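Progress report to the Drasholm Fund, second period, ending June
Project: Tray handling cell, Farnusberg site
Prepared by: Anong Wattanapong, equipment planning

**Status:** On schedule. Spending is under plan for the period, mainly from the delayed guarding order described below.

Most of the work this period went into deciding what to buy for the second cell. The first cell has been running trials on the day shift, and the operators' notes from those trials now drive the parts list. The original application assumed we would copy the first cell exactly. We no longer recommend that. The arm and the hand are fine for the second cell, but the spare parts allowance was too small and the tray fixture needs to be budgeted as its own line.

We asked Zundia and Keskin for quotes on the same specification. Zundia quoted the arm, the hand and the covers as one package with a service visit included. Keskin quoted the parts separately and was cheaper on paper – but its price left out the bellows sleeve and the replacement fingertips, and both have to be in the cell before it can run. With those added, the two quotes are close. Zundia has the shorter lead time.

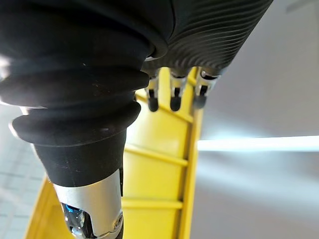 ### Wear parts and spares

The bellows sleeve is corrugated black rubber and covers a segment of the arm down to a collar near the wrist. We have added one spare sleeve per cell to the budget. The three fingers end in rubber tips, and we plan to hold 3 full sets on the shelf. Reordering in small lots cost us more in shipping than the parts themselves.

The yellow plastic trays are ribbed across the floor, and the fingers have to work between the ribs and close to the side wall. We will stay with this tray for the second cell. Changing it would mean new programs and another round of trials. We are asking to buy up to 200 trays in a single order, to be shared between both cells.

### Open items

- Guarding: drawings approved, order held until the floor plan for the second cell is signed.
- Training: 80 operator hours are in the plan. The shift leads want part of this moved to evenings.
- Service contract: waiting on Zundia for terms after the first year.

### Request

We ask the Fund to approve moving the unspent guarding money into the next period, and to accept a separate budget line for trays and fixtures. Total funding stays the same. If both are approved, we will place the arm order with Zundia and send the signed floor plan with the next report.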